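Week 5: Sequels, remakes and the stuff in between

Okay, so last time we got stuck on what counts as a remake. My rule of thumb — if the old characters could walk in and be recognized, I call it a sequel. Zonel passes. Fikmont doesn't, even with the same title song.

Watch the diner scene in both versions before class. I timed the newer cut at 93 seconds and I still think it drags!
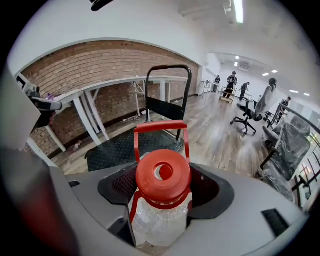 For next time

Read the Ruddock chapter on spin-offs (skip the appendix, it's dull). Then write up to two pages on one side character who could carry a movie. Please, no more Dreltero villains — I've read plenty.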